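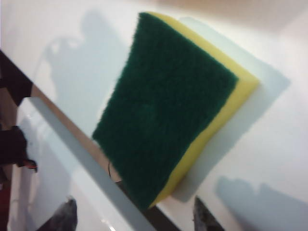 Estropajo verde por un lado, espuma amarilla por el otro: el clásico.

Llevo una temporada obsesionada con el fregadero, lo confieso. Todo empezó en abril, cuando mi amiga Feven Endale vino a cenar, abrió el armario de debajo para buscar una bolsa de basura y le cayeron encima tres botes casi vacíos y un rollo de papel húmedo. ¡Qué vergüenza! Así que le dediqué una mañana entera y voy a contaros lo que me ha funcionado (y lo que no).

Sacadlo todo, pero todo. Yo ponía la mano al fondo y decía «esto ya lo miraré», y así tenía un limpiametales de la mudanza anterior, duro como una piedra. Con el armario vacío pasad un trapo con agua y jabón, dejad las puertas abiertas un par de horas y palpad el sifón por debajo. Si los dedos salen mojados, apretad la tuerca a mano antes de coger ninguna herramienta, que el plástico se parte con nada. A mí me pasó, y un domicilio con el agua cortada no se lo deseo a nadie.

Para el desagüe que huele: una cazuela de agua muy caliente (sin hervir, si las tuberías son de plástico), un chorro de lavavajillas y a esperar diez minutos antes de aclarar. Lo del bicarbonato con vinagre hace una espuma preciosa, pero a mí el olor me volvía a los dos días. Y nunca, nunca mezcléis lejía con vinagre ni con amoníaco.

El grifo con cal se arregla con un paño empapado en vinagre, enrollado media hora y sujeto con una goma. Luego se aclara bien y se seca. Si el vuestro tiene un acabado dorado o negro mate, mirad antes las instrucciones, que el vinagre puede comérselo.

Con las esponjas soy bastante pesada: la escurro a fondo después de cada uso, la dejo de canto para que le dé el aire y la cambio en cuanto huele raro, por muy nueva que parezca. El lado verde ni se acerca a mis sartenes antiadherentes. Cuando la jubilo de los platos le corto una esquina y pasa a las juntas del baño, así no hay confusiones con la buena.

Ah, y el cubo que no os cabe: medid primero el hueco, contando el codo de la tubería. Yo compré uno monísimo a ojo y ahora guarda las patatas en la despensa.

Última actualización: 14 jun 2025

También te puede interesar
Cómo quitar el olor a quemado de una olla
Juntas de azulejo: qué producto usar y cuál no
Ordenar la despensa sin comprar cajas
Cuchillos que no cortan: afilar en casa

Usamos cookies propias y de terceros para mejorar tu visita. Aceptar · Configurar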